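Ülle Strazds
Thread: repacking the pretend-kitchen kit for the lending shelves. Mostly about categories, color names and bin sizes. Long.

The Livari catalog stands at 2,953 records as of this morning. 2,496 of those have a usable description. The rest say things like "bowl" or "food, misc." and I am working through them kit by kit.

Pretend kitchen is first. It goes out more than any other kit and comes back with the most discrepancies on the return sheet. A discrepancy is either a missing piece or an extra one. Extras are more work.

Step one is always the same: everything out of the bin and onto the white table, spread far enough apart that no piece covers another. If it overlaps, it gets missed.

Exception: the spatula can stay with the frying pan. They share a record and they travel together.
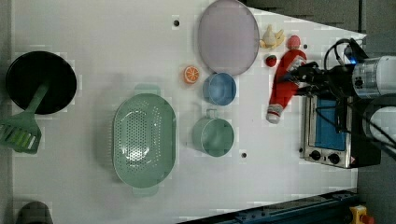 Which brings up the first problem with the old records. They were sorted by function (cooking, serving, eating) and function is ambiguous for about half of a play kitchen. Is a colander cooking or serving? Depends who packed it last.

New scheme has two levels. Level one: ware or food. Level two: shape. Pan, bowl, plate, cup, colander, utensil. Fruit gets its own name as the shape. No function field.

Anything that is neither ware nor food comes out of the kit. A ball goes to small parts. A Santa goes to soft toys, seasonal, and that bin is not due on the shelves until November. Soft toys have a separate cleaning schedule, so this one matters more than it looks.

Extras get a slip with the kit code and the return date before they move. Without the slip, a family who phones asking after a lost toy gets a shrug from us.

Color names. The old records used whatever the person typing felt like. For the same colander I have found "mint," "seafoam," "light green" and "teal (pale)." Four searches, four different result lists.

New list is short: black, white, gray, red, orange, yellow, green, blue, purple. One modifier permitted, light or dark. Mint is now light green. I was fond of mint.

The oval plate is the hard case. Lavender-gray. Under the lamp it goes one way, near the window it goes the other. It is filed as light gray with "purple" in the notes field, so either search finds it.

Anil Kamath asked in the replies why not photograph everything and drop color altogether. We do photograph. The return desk works from a printed sheet in black and white, so the word still has to do the job.

Sizing, for anyone building a similar kit. The plate and the colander set the bin footprint. Everything else fits in or around them. If you choose the bin by the number of pieces you will end up with one that is deep enough and too narrow.

We moved from the medium Triro bin to the large shallow one. It takes the plate flat. In the medium it stood on edge, and anything standing on edge slides down behind the rest and is reported missing.

Packing order, as it will be printed inside the lid:
Plate flat on the bottom.
Colander on the plate.
Bowls in the colander, smallest on top.
Cups beside the colander, open side up.
Fruit in the bowls.
Pan last, spatula with it.

Open side up for cups is deliberate. Packed rim down they hide small fruit. A strawberry under a cup is the single most common false "missing" on our sheets.

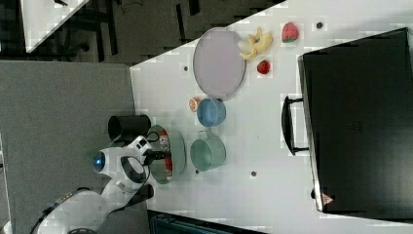
Duluth, Minnesota
October 2, 2025

Continuing after lunch. Second pass on the same kit, checking the draft records against the pieces.

Cups first. The pale green mug has a handle and the black cup is a separate record. Draft had both under "mug." Corrected: "mug" requires a handle in the description, "cup" is everything else. The return desk will not have to guess.

Bowls next. Green and blue. These were one record, "bowl, nesting," on the strength of a line in the donor's letter. The record now has to name each color. If one bowl comes back without the other, we want to know which.

Packaged pretend food needs a rule. I mean the items made up to look like groceries, with lettering on them. The Zundura kits we borrowed last spring filed these by the printed name, and that fails as soon as the print wears. I file them by main colors and form, then the printed name in notes if it can still be read.

Fruit. Strawberries come in more than one size here. The old record had "strawberry" and a quantity, so a large one could come back as a small one and the sheet would balance. They are now two records, large and small. Same for any fruit where the sizes differ at a glance.

Orange halves and slices are filed under orange, with "cut" in the notes. There was a debate about whether a cut fruit is a separate item from a whole one. For the sheet it is. For a child it plainly is too.

Bananas are filed as banana. No notes.

Time per kit so far: 3 hours including labels. I expect that to drop. Most of today went on rules that the next kit inherits.

Labels, for those who asked. Wares get one on the underside, near the rim if the base is curved. Food gets none. Labels on pretend fruit are picked off on the first loan and then turn up in the bowls.

Þorgeirsson, who supply our label stock, have a dishwasher-rated version. We tested it on two pans. It held, though the corners lifted on one of them. I would still hand wash anything labeled.

The pan label goes on the back of the handle where there is room, otherwise on the underside. Never inside. Pretend eggs get scraped around in there.

Where the catalog stands tonight: nearly 1,749 records checked under the new scheme, counting the ones that needed only a color change. I will post the exact figure once Livari finishes reindexing.

Anil has the lid sheet for proofreading. He has already queried "open side up" and wants a drawing next to it. Fair request. I will do one.

Next kit is the tea set. The record currently reads "tea set."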